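Dranesside evening talks, kitchen slot. 30 minutes including questions, so keep moving.

# Where does the lid go?

## Opening (stand still, don't touch the lectern)

Good evening. My subject tonight is lids. Harish Tiwari had the slot before mine and spoke movingly on sourdough, and I can see some of you are still thinking about it. Please stop.

I've been helping people rearrange their kitchens for nine years. In that time I have been asked about knives twice and about lids every single week. People own a good pot and know where it lives. Then they lift the lid off it, look left, look right, and balance it on the toaster.

*(Pause. Someone will laugh. If it's Shahnaz Gunawardena, it's because I've been in her kitchen.)*

## Part 1: The parking problem

A lid has two lives. There's storage, which everyone buys racks for. Then there's parking, the few minutes when the lid is off and the food is being poked at. Parking gets no racks and no budget.

Ask for a show of hands:

- Who puts it upside down on the counter?
- Who puts it right side up and leaves a ring of water?
- Who holds it in one hand like a shield and stirs with the other?

The shield people are always proud of themselves. Let them have it.

My own position, which I'll defend at the break over whatever is in those thermoses: upside down, on a clear bit of counter, next to the appliance and on the side of the hand you don't stir with. The knob does make it wobble. I've made my peace with the wobble.

*(Next slide. Drink some water while they look.)*

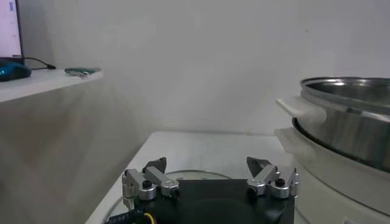
*Slide 4. White table, white cooker on the right, and a clear round plate or lid.*

## Part 2: Clear things on pale surfaces

Leave the slide up for this whole part.

Ask who spotted the round clear thing straight away. Expect fewer hands than people feel they ought to put up. What gives it away is the thin curved rim and a bit of gray reflection. I can't even promise you it's a lid and could be talked into plate. On a white surface there's very little to go on.

This is my complaint about glass. We buy it to see the rice, and then we can't see the glass. I have put a shopping bag down on a glass lid. I have put an elbow on one. Haoran Hou put a laptop on one in August and didn't find out until he tried to type.

Cures, in rising order of expense:

1. A dark dish towel, folded, in the parking place. Lid goes on towel.
2. A tray with an edge. Any color that isn't the counter.
3. A new counter. I'm told people do this.

I did try the Prusen lid stand. It's a decent stand and it takes up more room than the lid. Relura make a flat mat that I like better, mostly for being a mat.

## Part 3: Leave room beside the cooker

Big appliances creep. You start with one at the back of the table, then it comes forward so you can reach the plug, and after that a bread machine moves in on its left. One day you open it up and the only flat spot in the kitchen is the floor.

The measurement I give people is 80 centimeters of clear surface beside anything you cook in. Junhao Lu, who builds kitchens, thinks this is greedy. Junhao Lu also eats out a lot.

If you haven't got that much, clear what you do have before you switch the thing on. Mail, keys, the decorative lemon. They can all go and live on a chair for half an hour.

*(If running late, skip the story about the Odukoya pressure pot. If running very late, tell it anyway, it's the best bit, and skip Part 4.)*

## Part 4: Mystery lids

Nearly every kitchen I've worked in has lids that fit nothing. Don't ask the audience how many they have. I did that last time and we lost the room.

Test: put every pot on the table, put a lid on each, and look at what's left over. Give the leftovers one month in a box. Huiling Han kept hers for two years and now uses the biggest under a fern, so I suppose that's a result.

## Questions

Likely ones:

- *Can I hang them on the wall?* Yes, if you enjoy percussion.
- *Silicone lids?* Fine. They pick up fluff.
- *What about the sourdough?* Point at Harish.

Remember to collect the dish towel from the front table. It's my good one.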